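Review: Lavirora table cover, brown, large

Bought for the robotics club at Hulme, December 2020. We run two white arms over one big table, and the old painted top threw back so much glare that the students spent half their time moving lamps. Lacey Gosling, who looks after our fruit sorting project, asked for something plain and dull that would cover the whole top.

The cover cost 58 pounds with delivery. It arrived folded, and the fold lines took 11 days to drop out. Fitting it was a two-person job, mainly on account of the cables.

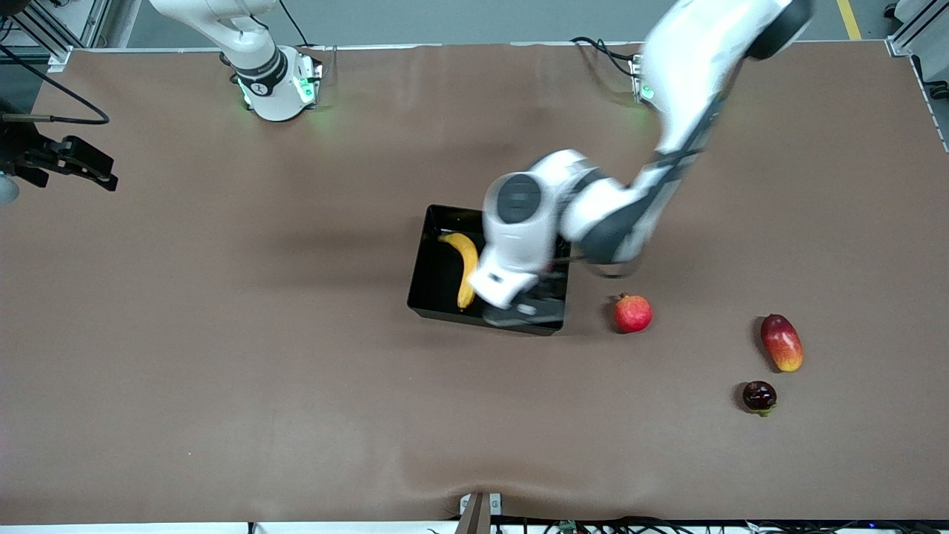 Fruit sorting on the brown cover: banana in the tray, pomegranate, mango and mangosteen still on the table.

Colour is the best thing about it. Red, yellow and dark purple fruit all stand out well enough for the students' software. The green lights on the arm bases do tint it slightly close up, so keep your fruit away from there.

It doesn't lie fully flat. There are soft wrinkles, and it buckles along the near edge. Gholamreza Akbari tried pulling it tighter and got the same ripples a bit further along. For the tray work this doesn't matter. For anything that rolls, it might.

Mango juice wiped off with a damp cloth. Four stars. I would buy it again, but I'd ask for it rolled.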